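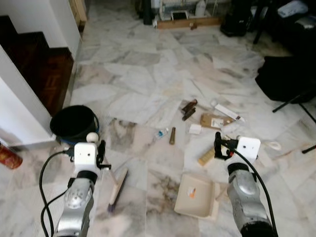 Hauksdóttir, Herngate Robotics Laboratory

4.2 Choosing what to pick first

Figure 2. Head view of the tidying task, with small items spread between the two grippers and a shallow tray in front.

Evov plans over the whole floor at once. Each item it finds gets a grasp score for either arm, and the planner then looks for an order that keeps both arms busy without letting them cross. Clutter like that in Figure 2 is a lovely test: the brush lies partly beneath the left gripper, and two dark wooden blocks lean together, so moving one may well shift the other. We therefore rescore after every pick. This costs 70 ms per update, and we were delighted to find that it never held up the arms.

The upright piece beside the bottle raises a different problem. A tapered shape gives the fingers little to hold, so Evov lowers the grasp point by 13 mm and closes more slowly. Bottles lying on their side are gripped across the label. Both rules live in the Destness settings file and can be changed while the planner runs.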